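Hand-held gripper drops thin plastic sheet after a few minutes, pads or linkage?

Lutfa Begum
Posted 7/27/22
104 views
Share

We have a pair of hand-held grippers for recording handling tasks. One of them has started letting go of thin, glossy plastic sheet. It closes fine and holds for a while, then the sheet slides down or turns between the fingers. Stiffer things stay put. It began after we had done 134 runs with the same pads. I have tightened every screw I can reach on the fingers and it made no difference. Is this worn pads, or is there play in the linkage that I should be looking for?

3 comments

Selvanayagam
18 helpful
Share

Check the pads first. Glossy sheet picks up very little grip to begin with, and foam that has collected dust and lint gets slick. Wipe both pads with a lint-free cloth and a little isopropyl alcohol, let them dry for 12 minutes, and try the same sheet again. If it holds, clean them at the start of every session.

If it still slips, close the fingers on a strip of paper and pull the strip at the top, middle and bottom of the pad. A strip that comes out easily at one end means the fingers are not closing parallel. In that case look at the pivots before you buy anything.

Ours at Enimside, holding sheet upright and then open over the bench:
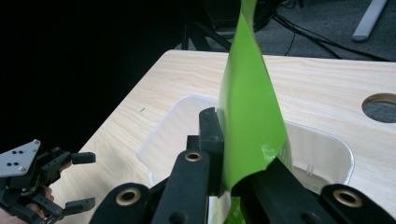
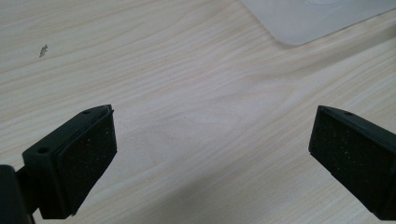 We had the same slipping in November. Cleaning fixed most of it, and one finger had a loose pivot that took care of the rest. Also keep your free hand out from between the fingers when you test. The trigger on ours stuck once and I got a pinched thumb.

1 comment

Aka
Share

Just replace the pads. I got mine from Stusano and haven't had trouble with them.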